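Keep the Junk Drawer

My sister-in-law, Caroline Rotich, moved house in November and got rid of 70 boxes of things. She was proud of the number and I understand why. She had read the books and done the work one room at a time, and when I visited, every drawer in the new kitchen slid open to show something lined up in a tray.

Then she needed a rubber band, and there wasn't one in the house.

I have come to think that the advice on tidying has one large hole in it, and the hole is the junk drawer. Every guide I've read treats it as a failure. You are told to empty it onto a table, sort it by type and give each type a home. Some guides allow you to keep the drawer if you divide it up, at which point it is a drawer of small boxes and you have to remember which box.

The case against the junk drawer is that you can't find things in it. I don't believe this is true in most homes. Ours is 20 inches wide and I have never spent more than a minute looking through it. A sorted house has its own kind of searching. Is the spare key with the keys, or with the hardware, or with the travel things? In our house the spare key is in the drawer. So is the tape, and so is the thing that bleeds the radiators.

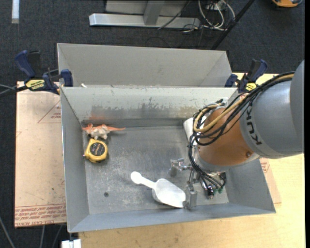 Does a junk drawer need any rules at all?

One is enough: when it won't close, something has to leave. Everything else can be left to the people who use it.

I would add that there should be only one. Two junk drawers are worse than none, as you lose the only advantage you had. When we lived on Skeltley Road we had one in the kitchen and one in the hall, and I walked between them for years looking for stamps.

There is also the matter of who the system is for. A fully sorted house works well for the person who sorted it. Everyone else has to ask. My neighbor Noémie Fehr has three children, and she told me the labels in her utility room lasted until the first Thursday of the school year. Her kids weren't being difficult. They had a battery in one hand and a bus to catch, and they put it down where there was space. A drawer that takes anything is a drawer that a nine-year-old will use.

I don't want to overstate this. Medicines need a proper place, and so do passports and anything sharp. I'm not arguing for piles on the stairs. Most of what Caroline got rid of needed to go, and her closets are a pleasure to open. But small objects keep coming into a house whether or not there is a category for them, and they have to land somewhere.

She has since bought rubber bands. They came in a bag of 17, and she asked me where I thought she should put them.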